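2024-08-15

Second pass through the kitchen stock list. Finished the plates, started on the bowls, left the glasses for tomorrow. Total on the sheet stands at 3,855 pieces across all storage, and the plates are the part with the most duplicate entries, so they went first.

The Anness and Tahiri patterns had been entered under one code in March. They are different plates. Anness has a colored band inside the rim. Tahiri is plain. I split the code, re-entered both, and corrected the shelf labels to match. 13 entries changed. The old code stays in the sheet, marked closed, so that earlier orders still resolve.

The black-line plate took longer. It was listed as "white, round, plain," which is wrong on the last word. Revised entry: round, white, shallow, thin black line on the outer rim, faint inner ring where the raised edge meets the base. I put the line first in the notes field, as it is the quickest way to sort these from the plain ones in a mixed stack.
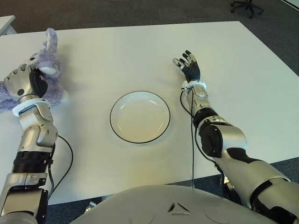
White plate with black rim line, on the white table. Lavender plush at left.

The white table is poor for checking white plates. The surface is matte, so there is no glare, but the shadow under the plate is soft and the edge of a plain rim gets lost against it. The black line solves that for this pattern only. For Tahiri I will lay down the gray cloth first and see if chips are easier to find.

Stacking: 10 to a stack on the lower shelf, felt between each. The upper shelf flexes and should carry bowls only. Measured the sag again with the steel rule and got 2 mm at the center, same as last time. Acceptable for bowls. Would still prefer a bracket.

The Brerkus bowls are next. Half the lids are stored in another cabinet and the sheet counts them as separate items. Need to decide on one rule before entering anything. Leaning toward bowl and lid as one line, with missing lids noted.

Prorkance order form still open. Needs felt rounds, shelf labels, one bracket. Check the bracket length before sending.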